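Search this site
Enter keywords
Go

Simulated Manipulation Stream — Frequently Asked Questions

Updated July 5, 2024

These answers cover the simulation stream of the Kaser Student Robotics Challenge. The hardware stream has its own rules and its own FAQ. Where an answer here conflicts with the rulebook, the rulebook applies.

Who can enter?

Any team enrolled at a secondary school, TAFE or university. Teams have between 2 and 7 members. A student may be on one team only. Each team nominates a supervisor, who may advise on method but may not write code that is submitted.

Do we need a physical robot?

No. Development and scoring are done entirely in simulation. The simulator runs on an ordinary lab computer with a discrete graphics card. Teams without one can apply for time on the shared machines through their supervisor.

What is the task?

Your program controls an arm with a two-finger gripper above a tabletop. It receives colour images from a camera on the wrist, plus joint positions and gripper opening. It must pick up the object named in the task file and place it in the goal region. Other kitchen objects share the table and are moved between trials.

Is object pose provided?

Not during scoring. The practice build exposes ground-truth pose through a debug channel, and you are encouraged to use it to check your estimator. The channel is removed from the scoring build. A submission that tries to read it will get a null value, and in most cases will crash.

Which object should we begin with?

The mustard bottle. It has a single saturated colour, stands upright and has a roughly cylindrical body, so a threshold in hue followed by a centroid calculation will give a usable bearing at the pre-grasp pose.
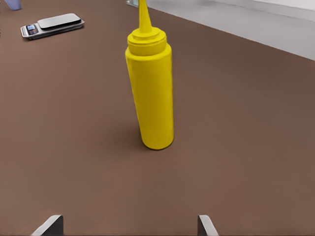
Colour segmentation alone does not give range. Teams usually recover it in one of two ways: by intersecting the ray through the base of the bottle with the known table plane, or by moving the wrist a fixed distance and triangulating. The first is quicker to write. It fails when the base is hidden by a finger or by another object, so check that the contact edge is in view before you trust the result.

Do not take the height of the bottle from the highest yellow pixel. At short range the nozzle can extend beyond the top of the image and the estimate will be low. Use the shoulder of the body, or fit the whole mesh.

Where on the bottle should we grasp?

On the cylindrical body, with the fingers level and the palm clear of the cap. Grasping the nozzle is permitted, but contact on a taper is poor and the object tends to rotate out during the lift. A grasp very near the base risks touching the tabletop, which attracts a penalty.

What counts as a collision?

Any contact between the arm or gripper and the table, or between the arm or gripper and an object other than the target. Brushing the target before the grasp is not penalised provided it remains upright.

How are runs scored?

Each submission is run for 100 trials with randomised starting positions. A trial succeeds if the target is lifted, carried to the goal region and released upright. Collisions deduct from the trial's score but do not end it. Each trial has a limit of 20 seconds of simulated time. Your own computing time is not counted against this unless the process stops responding, in which case the trial is recorded as a failure.

Does the lighting change between trials?

Intensity and direction both vary within a limited range. Hard-coded RGB thresholds tuned on one scene generally do not survive this. Work in HSV or train on varied data. Brown table pixels can drift towards yellow under the warmer settings, so set a minimum saturation as well as a hue band.

May we use learned policies?

Yes. Behaviour cloning, reinforcement learning and pretrained vision models are all allowed. Weights must be included in the submission, as the scoring machines have no network access. Declare the source of any pretrained model in the README.

Can demonstrations be recorded by teleoperation?

Yes. The Jallotow module in the practice build maps a gamepad to end-effector velocity and logs images, joint states and commands at a fixed rate. Discard demonstrations in which the operator pauses for a long time before closing the gripper — cloned policies tend to learn the pause and then never leave it.

Our gripper closes in front of the object. What is wrong?

Usually the camera-to-gripper transform. Confirm that you are using the optical frame convention (z forward) and that the finger offset is applied once only. The Movetti calibration script in the tools folder prints the transform chain for comparison.

When do entries close?

Final submissions are due in January. The exact cut-off time is shown on the team portal. Late entries are run for feedback but not ranked.

How are teams grouped?

Secondary teams are placed in the Gavrilă division and tertiary teams in the open division. Both run the same task files and are ranked separately.

Who do we contact about a scoring error?

Write to the stream coordinator, Ileana Pascu, through the team portal. Attach the run log and give the trial number.

Contact | © Kaser Student Robotics Challenge | Back to top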